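Workshop notes: hanging a picture with the Dunard arm

From the Briltis shared workshop newsletter, October 21, 2023

The two-arm build on bench 6 has moved to wall work. For most of the winter it did counter jobs in the simulator: pick up, put down, stay clear of the other arm. The new job is to hold a framed canyon print against a brick wall, level and at a set height, and let go of it cleanly. All of it is still being done in simulation. The real left arm is waiting on a wrist bearing, and the order is not due until November.

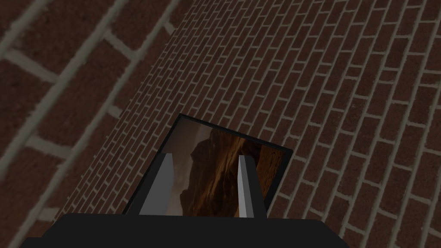 Reading time: 3 minutes

The view comes from the wrist camera, so the wall leans whenever the wrist does. That matters for the levelling code. Our first version looked for long straight lines and took the mortar courses as the horizontal reference. It worked when the camera was square to the wall. At a steep angle the near bricks come out very large and the far ones very small, the lines converge, and the estimate wandered by several degrees between one reading and the next.

The current version ignores the brick for levelling. It takes the wrist angle from the joint encoders and uses the camera only to find the black border of the picture. Dark border on mid-red brick is an easy edge, even in dim light. The lower part of the picture is hidden by the fingers and the palm, so the fit uses the top edge and whatever can be found of the sides.

Grip force is the other open item. The fingers are plain tapered plates with no pads modelled on them. At the first setting the picture rotated in the grip each time the elbow changed direction. We raised the force in small steps and stopped at 29 newtons, where the rotation dropped below what the border fit can measure. The printed frame for the real arm may not like that figure, and it will be checked on scrap first.
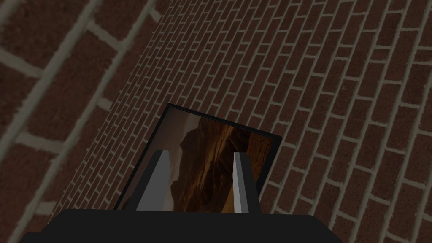 Settings in the shared folder

The files are under Kernura, which is the name of the control branch and has nothing to do with the old lathe project of the same name. Please copy the folder before changing anything. The values that matter:

Approach speed: 45 mm per second, halved for the last stretch before the wall.
Grip force: 29 N.
Standoff before final approach: 145 mm, measured from the back of the frame.
Retry limit: 6, then the arm returns to its rest pose.

The room model is the Yau kitchen file with brick on the walls and ceiling. We kept the stone counter and the small items on it, including the tomato, the bowl and the spoons, so that the right arm has something to avoid while the left one is busy.
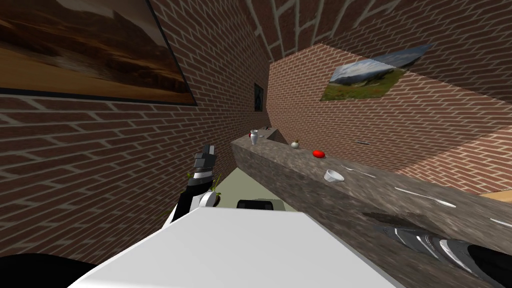
Collision checking between the arms is on at all times and costs more computing time than everything else combined. If your machine is slow, lower the camera rate before you touch the collision settings. Members who have run the older counter jobs should also note that the joint limits file has changed colour coding. Grey now means a soft limit and red a hard one.

Bench 6 is booked for this build on Saturday mornings. Bring your own laptop, with the simulator already installed, as the download is slow on the workshop connection.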